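## Re-waxing a cotton canvas jacket

Applies to the Isura work jacket and other unlined cotton canvas. Do not use on nylon or on anything with a glued membrane.

**You need**

- One 200 g bar of Drallari wax
- A hair dryer
- A stiff brush and a lint-free cloth

**Steps**

1. Brush off dry dirt. Sponge stains with cold water only. Detergent strips the old wax and leaves a residue that new wax will not bond to.
2. Hang the jacket until fully dry.
3. Warm the bar in your hands for 5 minutes, then rub it on one panel at a time. Start with the shoulders and work down. Press harder along the seams.
4. Hold the dryer 9 cm from the cloth and move it slowly until the white streaks disappear. Wipe off any excess before it sets.
5. Repeat for the sleeves and the pocket flaps. Skip the inside of the collar.

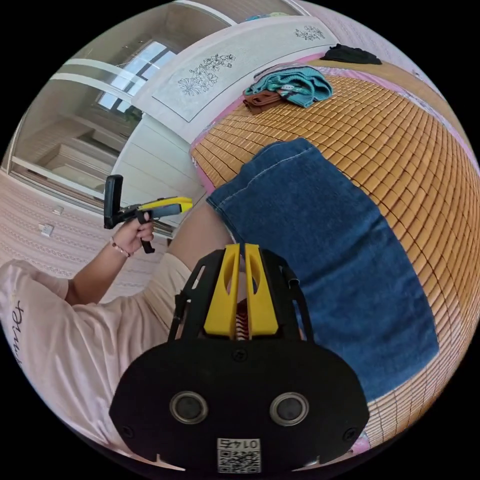

6. Hang the jacket at room temperature overnight. Keep it away from upholstery, which will pick up wax.

Test with a spoonful of water on one shoulder. If the cloth darkens, repeat steps 3 and 4 on that panel. A full coat uses 25 to 50 g of wax on a medium jacket. Do not machine wash afterward.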